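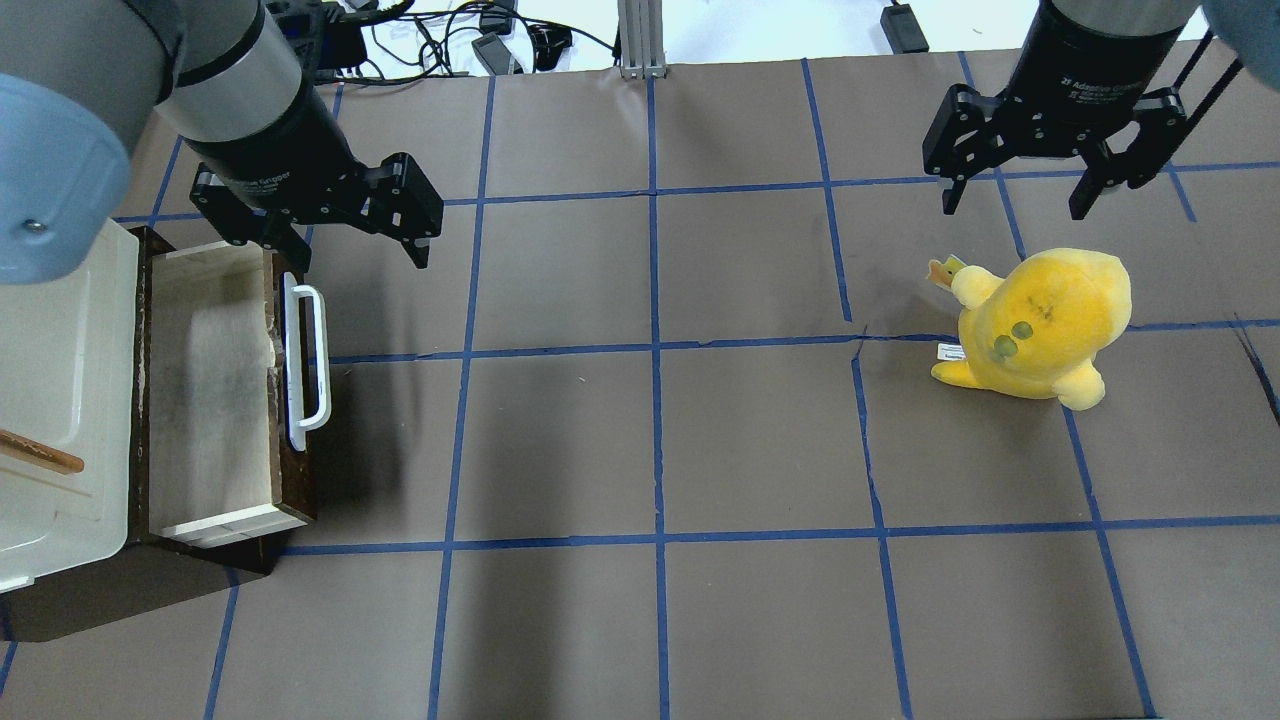

2. Materials

By the Trandano Storage Study Group
May 2018
14 shares | 2 comments

The study is concerned with small household storage, and especially with the drawer that receives soft toys. A soft toy is a difficult object for a drawer. It has no fixed shape, and its limbs can stay over the edge when the drawer is pushed in.

Figure 2. Drawer pulled partway out, with white U-shaped handle. The yellow plush toy stands on the taped grid to the right.

The drawer has light wooden sides and runs in a dark brown cabinet. We kept the marks on its floor as they were – cleaning was not part of the Coutinho protocol, which we follow in all other points. The toy has a large rounded body and short fins, and its hang tag was left on.
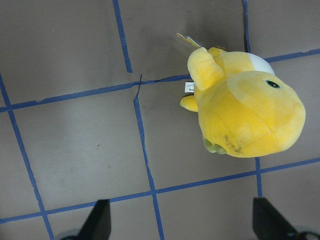 Each placement was given a score of 0, 1 or 2, where 2 means that the drawer closes with no fabric outside. The complete series has 2,000 placements, divided in blocks of 10. Between blocks the drawer was emptied and opened again. The grid of blue tape served to note the starting cell of the toy, so that the same position could be used in the Edance series planned for July. 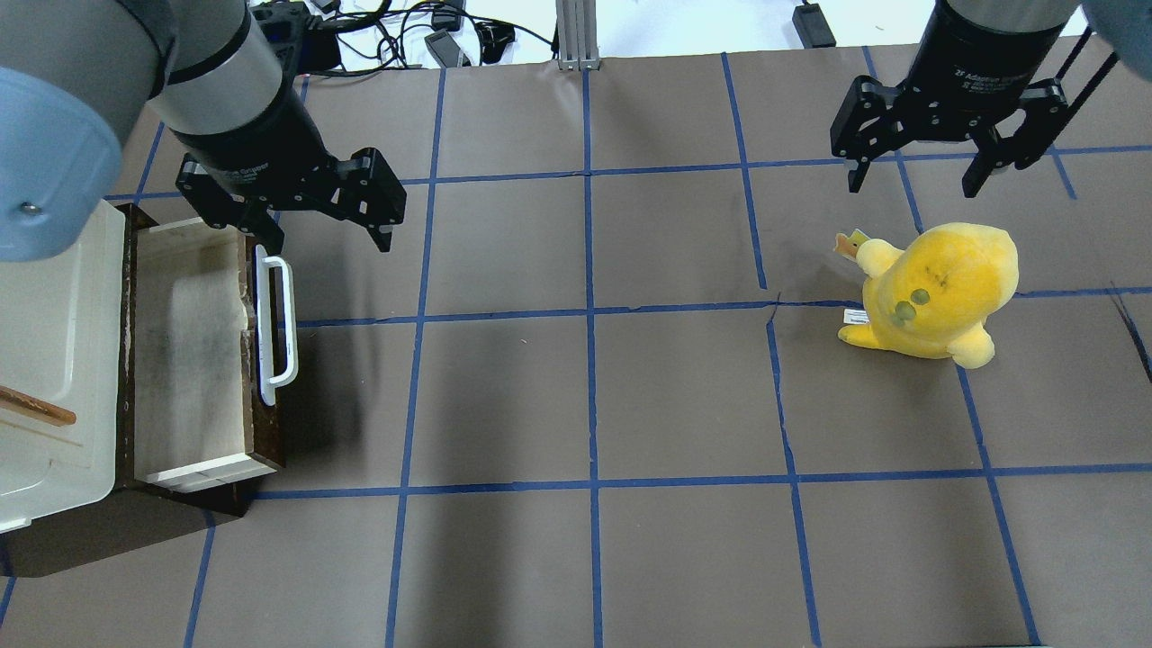
Why was only one toy used?

We wanted to study the position of the toy and the opening of the drawer first. A second toy would bring another size and another softness, and these we treat in a separate paper.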